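Subject: Re: [rallimbridge-streets] Parking on the cycle lane, Galindo Road
Date: May 2022

On the earlier message it was written:

> The paint on Galindo Road was renewed last month and already
> there are vans standing on it every morning between the bakery
> and the bridge. I called the town and they told me the lane is
> "advisory", so there is no fine. Is this correct? And if it is
> correct, why did we pay for the paint?

Hello all,

I can answer the first part, I think. I have read the street order, which you can ask for at the town office. There are two kinds of line. The solid line means that no vehicle may stop there at any hour. The broken line means that drivers should keep out if they can, but stopping to load is permitted for 13 minutes. Why it is 13 and not 15 I could not find out.

On Galindo Road the line is solid from the school to Umeck Street, and after this it is broken until the bridge. The bakery is in the broken part. So the person on the telephone was right for the bakery, but not right for the whole road. If a van stands before Umeck Street you can report it, and the fine is 40 dollars.
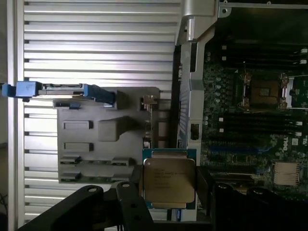
For the second question I have only my opinion. The first plan, made by the Gudik office, had the solid line for the full length. It was changed after the shops complained that their deliveries had no other place to go. I understand the shops, but there is a side street behind them which is wide enough for a small truck, and I have seen it used for this in July, when the road was closed for the fair.

What I would like to propose is a loading bay in that side street, some 34 feet long, and then the solid line can continue to the bridge. The next traffic meeting accepts written comments if they are not longer than 500 words. I have a draft and I can send it to the list if there is interest. Please correct my English in it, I will not be offended.

One more thing. When you report a van, please write the place exactly, with the house number. "Near the bridge" is not accepted by the form.

With kind regards,
a rider from the Umeck Street side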